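Sixteen weeks with the Premel two-arm kit: a talk with Jhonatan Salazar

Jhonatan Salazar has about ten minutes, he says, and then he talks for most of an hour. He runs the small test kitchen at Narngate, where they try out home and light-commercial gear before the parent company decides whether to stock it. For 16 weeks the gear has been the Premel tabletop kit – two arms, two grippers, the control box, and a subscription to the task library. I wanted to know if it was any good.

"Depends what you want it for," he says. "If you want your kitchen cleaned, no. Hire a person. If you want to learn what arms can do near dishes and cloth and forks, then yeah, it's a decent buy. I'd say that on the record. I am saying it on the record."

Setup first. The kit came in 6 crates and the printed guide covers maybe half of it. The rest is on the Premel help site, which was down the afternoon they unpacked. Salazar and one coworker got the arms mounted by early evening and then lost the whole next morning to calibration.

"The calibration thing wants you to move each arm by hand to a bunch of poses. Fine. But if you let go too soon it throws out the pose and doesn't say so. You get to the end and it says failed. Failed what? Start over. We started over a lot."

Has that been fixed?

"Sort of. There was an update in July. Now it beeps."

He is a lot warmer about the grippers. The fingers swap out with one tool, no need to take the wrist apart, and the replacements are cheap enough that he stopped worrying about them. They went through a few pairs early on, mostly his own fault, pushing too hard into the counter with the force limit turned up. Leave it at the default, is his advice. The default is set by somebody cautious and they were right to be.

On cutlery he gets going. Narngate's routine has a block of table work, spoons and forks, bowls, mugs, and a block of cloth work, and for the first month the cutlery was miserable.

"A fork flat on a hard counter is a mean little object. There's nothing to get under. You come straight down, the fingers touch the counter, the arm stops because it thinks it hit something, which it did. So you come in at an angle, or you put a towel down. Put a towel down! It's soft, the fingers can sink a bit, they get around the handle. We got that tip from a guy at Usska who has the same kit. Wasn't in the guide."

And spoons?

"Spoons in a bowl are easier, the handle's already up off the table. My complaint there is shiny metal. The vision side of it has trouble with shine. Bright kitchen, glossy floor, silver spoon, silver arms. Some mornings it was hunting around for a handle that was right there. Pull the blinds and it's better."

Numbers. They logged 1164 runs over the trial, a run being one task start to finish. He wouldn't give me a success rate and I asked twice. The tasks are too different from each other, he says, and a single figure would just end up on a box. What he did offer: by the last month he was stepping in far less often, and most of the step-ins were for cloth.

"Cloth is where it falls down. Getting hold of a towel, okay. Getting hold of one layer of a towel, at the corner, and not the layer under it – that's a coin flip. The library has a fold task. I turned it on, watched it, turned it off. Maybe next version."

He has one other gripe about the library, it's that you pay for all of it. There are 19 tasks in the household pack, Narngate used less than half, and there's no smaller plan. Premel's sales rep told him a smaller plan was being looked at. That was at the start of the trial. He has not heard since.

I asked about the cables. Everyone who has seen the kit asks about the cables. They run outside the arms, up to each wrist, and they loop.

"They do loop. I hated it the first day. Then you find out why you want slack, you turn the wrist all the way over and there's just enough. We had one pull out of its connector, early, we'd tied it down too neat. Loosened the ties, no trouble after. Would I like them inside the arm? Sure. Would I like to pay for arms with the cables inside? No."

Before this Salazar spent a few years at Pilkington, doing returns and repairs on countertop appliances, and he still looks at everything as a thing that is going to come back in a box. So what comes back on this one?

"The joints feel good. The covers scratch if you breathe on them. If I had to bet, the fingers and the power brick. Brick runs hot. I keep it up off the floor with air around it and I'd tell any buyer to do the same."

Noise is okay. He can take a phone call in the room with both arms going. The stop button is big and works instantly, he has hit it plenty. He'd like a second one on a longer lead, for when you're on the far side of the counter, and Premel does sell one but as an extra. "A stop button as an extra. Come on."

Support was mixed. Chat answers fast and knows nothing, email takes two days and knows everything. He's started skipping the chat. The best help has been other owners, there is a forum, a bit messy, and people post there settings for odd objects. The towel tip ended up there too, he thinks. So did his own on mugs: approach with the fingers open and low and give yourself more room than the preview says you need.

Who should buy it, then. Small labs, he says. Teaching kitchens if they have someone patient on staff. A shop that wants to show people what is coming. Not families, not yet, and he'd be annoyed if it got sold that way.

"My sister asked me if she should get one. She has two kids and a dog. I said no before she finished asking."

Narngate is keeping theirs. The trial is over but the arms stay on for the next round, when they'll go back to the table block with heavier dishes. He also wants another try at single layers of cloth. Somebody has to, he says.

He looked at the clock around then. I got one more in, would he pay for it out of his own pocket?

"At the current price? No. Knock a quarter off and ask me again. And throw in the button." 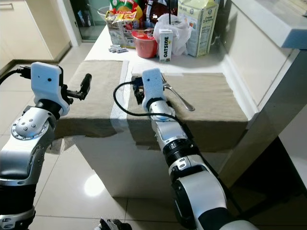
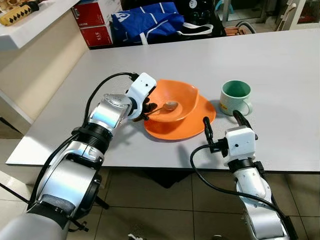 The Premel kit at work at Narngate. First picture: fork and towels on the counter. Second: spoon in the orange bowl, with the mug to the right.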